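The academy brochure is a lovely thing. Glossy cover, smiling under-12s, a promise of a "pathway" on page three. What it leaves out is where the pathway goes.

I have spent a good part of this season watching youth soccer at Trolden, a club that says it develops players better than anyone its size. Fifty kids are on the books. Parents pay 2000 a year for the privilege, plus travel, plus the second kit. In six years, three graduates have started a first-team game.

Ffion Dafis, who runs the program, thinks that is the wrong way to judge it. "We're building people," she told me. Maybe so. But the billboard outside the ground doesn't say people. It says future pros.
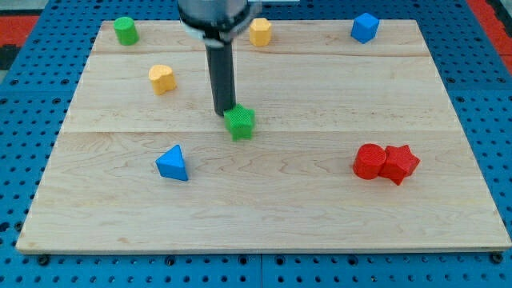
A pale wooden board on a perforated blue table.

The new selling point is data. Trolden bought into the Katayama tracking system in August, and every child now gets a monthly report with sprint speeds and something called a decision score. I asked two coaches how the score is worked out. Neither could tell me, though both said it was very useful.

Meinir Gittins pulled her son out after his dropped twice in a row. He was 11 and had just grown two shoe sizes. He plays for Kerik now, on a bumpy field with no tracking vests, and she says he has stopped getting stomach aches before games.

Other parents swear by the place, and some of the coaching I saw was good – patient, clear, plenty of time on the ball. I'd just like to see the club print its graduation numbers next to its prices. Dafis said she would think about it.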